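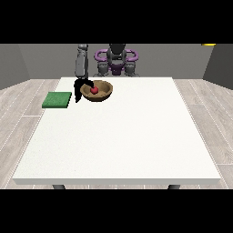 Figure 3.1 A humanoid at a tabletop task in simulation, with one hand straddling the rim of the bowl.

Chapter 3
What Counts as Done? Writing Rules for a Robot Trial

Take a minute with Figure 3.1 before you read on and try to answer one question: is this trial going well?

I've asked that in a lot of classrooms, and I love how fast the arguments start. Somebody says yes, the finger is right above the red object, it's about to grab it. Somebody else says the task might be to take the red object out, or it might be that the thing was just dropped in, and you'd score those two in opposite ways. Then a voice from the back wants to know if the green block matters (it might!). After ten minutes of this the whole room is annoyed with me, and that is the mood I want you in for this chapter.

You can't score a trial without a rule, and the rule has to be on paper before the robot moves. That's most of what I have to teach you here. The rest is detail, but the detail is where people get hurt, so we'll go slowly.

My own education in this came at the Asstead lab, where I spent my first year running tabletop tests for a project called Vello. We had a simple job: put a small object in a bowl. Our rule sheet said, in full, "object ends up in bowl." I thought that was fine. I ran 30 trials, a colleague scored the same recordings, and our success counts didn't match. We'd both been careful! I had counted a trial as good if the object was in the bowl at any point, even if the hand knocked it out again on the way back. My colleague wanted it in there when the clock stopped. Then we found a trial where the object sat in the bowl with the fingers still closed on it, and neither of us had any idea what to write down.

So we sat down and rewrote the sheet, and I still use a version of it. It has four parts, and you'll practice all of them before the end of the chapter.

The start. Say where everything is when the trial begins, and how far off it's allowed to be. If your bowl can land anywhere on the far half of the table, write that. If there's an extra item on the table that the robot isn't supposed to touch, name it, and say what happens to the score if it gets bumped. Students leave this out all the time.

The end. Describe the finished state so that a stranger could check it. "Object inside the rim, hand open and clear of the bowl, everything still" is a decent first try. "Object placed nicely" will get you a red circle from me.

The clock. Pick a time limit and say what starts it and what stops it. For Vello we used 30 seconds from the first arm motion. Was that the right number? I have no idea, but it was the same number for every trial, and it was on the sheet before we began.

The stop. Who may end a trial early, and for what? On a real robot a person with a hand near the stop button has the final word, always, and an early stop is recorded as an early stop. You don't quietly run it again. In simulation it's tempting to skip this part, and I'd ask you not to. Objects in a simulator can sink into each other or go flying for reasons that have nothing to do with your controller, and you need to decide ahead of time whether those trials count as failures or get thrown out. If you decide afterward, you'll decide in your own favor. I sure did.

A word about simulation, while we're on it. Nothing on a simulated table can break, and I think that makes us sloppy. When the Dullura group moved its tests from the simulator to a physical bench, its rule sheet had no line at all about how hard the hand could press on the rim of a container. It had never come up. They added one in November after replacing 2 bowls. (They let me tell that story on the condition that I also say their grasping code was very good, and it was.) My advice is to write every sheet as if the hand were solid and somebody had to pay for the dishes.

You'll also meet the Catacutan checklist, our teaching version of all this, printed at the back of the chapter. It's one page. Please don't treat it as a replacement for the published safety standards that apply to your machine and your workplace. Those cover guarding, stopping, risk assessment and plenty more, and Chapter 4 takes you through how to read them. A trial sheet tells you how to score the work. It doesn't tell you that it's safe to stand there.

Before You Start

You should be comfortable with the terms from Chapter 2, mainly workspace, end effector and contact. If "contact" is still fuzzy, go back and reread Section 2.3, as we'll lean on it hard.

Warm-up

Write an end rule for a task that uses the bowl and the red object in Figure 3.1. Keep it under 3 sentences. Swap with a partner and try to find a result that passes your partner's rule but that any sensible person would call a failure. Fix the rule and swap again.

3.1 Picking the Start State

Let's begin with the table itself.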